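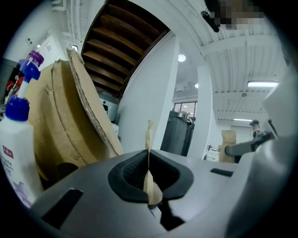 Term 2 progress: printmaking for mixed-ability classes, Tritby and Dobson

The grant covered ink, rollers and relief staff for two schools. We have spent $1,873 of it, most of that at Tritby, where the first order of rollers came in the wrong width and had to be bought again.

Tritby ran all its sessions. Dobson missed the Thursday group twice because the art room was double-booked, and I am not confident that is fixed. The school says it is. I have asked for it in writing.

Attendance and results

39 students started and most finished at least one print. I would be careful with that. A finished print can mean a student chose the colours and pulled the paper, or it can mean an aide did nearly all of it. The sign-off sheet doesn't tell the two apart, so I have changed it for next term.

The Arero adapted press was meant to let students with limited grip work alone. Two of them could. The rest still needed a hand on the lever, and the supplier's claims look generous to me. I don't recommend buying a second one yet.

Still to do

The June display at Drimomine is booked. Frames are not. We would need $400 moved from the travel line, which we have barely touched. Please let me know if that needs a formal variation.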